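Ticket: Monthly gifts duplicated, then not collected at all
Status: open, again
Raised by: donations desk, Eltenbridge Kitchen Fund
System: Halport Giving (hosted), card and direct debit
Last updated: August, 16:40

Summary

After the move to the new version of Halport, 32 of our monthly donors were charged twice. We reported it. The fix stopped the double charges by stopping the charges. I accept that this meets the wording of my original request.

What we expected

One gift per donor per month, followed by one thank-you email, with the donor's name in it.

What we got

Two gifts, one thank-you email, addressed to "Dear FIRSTNAME". Several donors wrote back. One signed off as SURNAME and has asked for her second payment to be treated as a gift anyway, which raises a separate problem covered below.

Log

09:15 - Exported the full list of regular givers. The export gives up at 1,000 rows without saying so. Ran it again in two halves, A to K and L to Z, and joined them by hand. Donors whose surnames begin with a lower case letter appear in neither half. Added those by hand too.

10:05 - Compared the export with the bank file. All the doubled donors have one thing in common: they set up their gift through the old Durkura form and later changed the amount. Anyone who never touched their gift is fine. Generosity seems to be the trigger.

10:50 - Opened a doubled record. It holds two live pledges, the old amount and the new one. The screen shows only the new one. The old one turns up if you sort by "date ended", where it sits at the top with no date in it.

11:30 - Rang Halport support. Was asked to clear my browser cache. Cleared it. Was asked whether the donors had cleared theirs.

12:10 - Second call. Told that the duplicate pledges can be closed with the "Retire pledge" button. Tried it on our own test donor, who gives us 6 pounds a month and has never complained. Worked as described: old pledge closed, new pledge live.

13:20 - Retired the old pledge on the rest. Checked every record afterwards. All showed one live pledge. Went and had a sandwich in what I now recognise as a state of innocence.

14:45 - Collection preview run for the coming month. None of the corrected donors are in it. The new pledge is live, but it takes its bank mandate from the old pledge, and the old pledge has been retired. The test donor is missing too. I should have run the preview before lunch.

15:10 - Tried to reverse it. "Unretire pledge" exists in the help pages and not in the software.

Related problem: the Tsuji appeal

The Tsuji appeal page is on the same system, so I checked that while I was in there. Its target bar says we have raised 200 per cent of the goal. We haven't. The bar counts pledges, retired ones included, and seems to count the doubled ones twice over. Please correct this before somebody congratulates us.
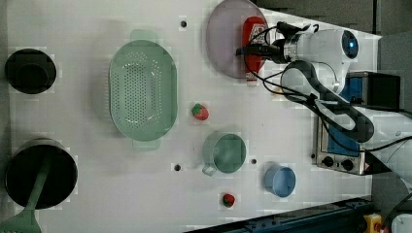

The appeal's gift list has gone wrong in the same way, and for the same reason as far as I can tell. Donors can choose to fund an item for a shared kitchen, and each item should close once it is paid for. At present all of them are stuck open, so the page will cheerfully take money for the same plate as many times as people care to press the button. The round lavender plate and the red squeeze bottle lying on it are two separate items on our price sheet, but the import has merged them into one line called "Plate, bottle, misc" with a price of nothing. Two people have already chosen it. Their receipts thank them for their gift of £0.00 and invite them to add Gift Aid.

What we need from Halport

1. Mandates reattached to the live pledges before the next collection file goes. Not a bulk re-import, please. We tried that at the start of all this.

2. A way to refund the second charge while leaving the first one alone. The refund button currently offers "all" or "cancel".

3. A way to turn a duplicate charge into a one-off gift where the donor has asked for that in writing. Support suggested refunding her and asking her to give again. I would rather not send a woman her money back as a reward for being nice about it.

4. The merge field put right in the thank-you email.

Workaround for anyone else on this version

Don't press Retire. Put the old pledge on hold with an end date far in the future, then run the preview and look for the donor by reference number, as the name search misses people on hold. It's ugly, but the mandate survives. Tested on one record that I had luckily skipped, and it came through the preview at the right amount.

16:35 - Reply from Halport: ticket marked as resolved, with a link to a satisfaction survey. Reopened. The survey wouldn't load.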